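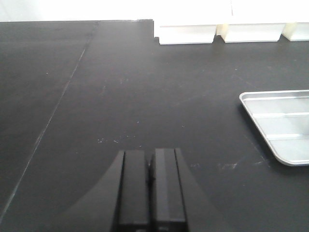
Preparing a Shared Work Surface
Nov 15, 2019
By Salma Zaki, Facilities Services, Wada Centre

Staff and students booking a bench at the Wada Centre are asked to leave it fit for the next user. Dark surfaces show dust and smudges readily and should be wiped at the end of each booking.

1. Remove all materials and return tools to the labelled cupboard.
2. Brush dust towards you into a pan. Do not blow it off the bench.
3. Dilute the neutral cleaner, one capful to 5 litres of warm water.
4. Wring the cloth well and wipe in one direction, working from the far edge to the near edge.
5. Dry with a clean microfibre cloth. Water must not be left standing along a join.

Scouring pads and solvent cleaners are not permitted. Marks that remain after a second wipe should be entered in the bench log, with the bench number and your initials. Benches are resealed each May.

Contact: Facilities Services, Room 16 | © 2019 Wada Centre | Back to top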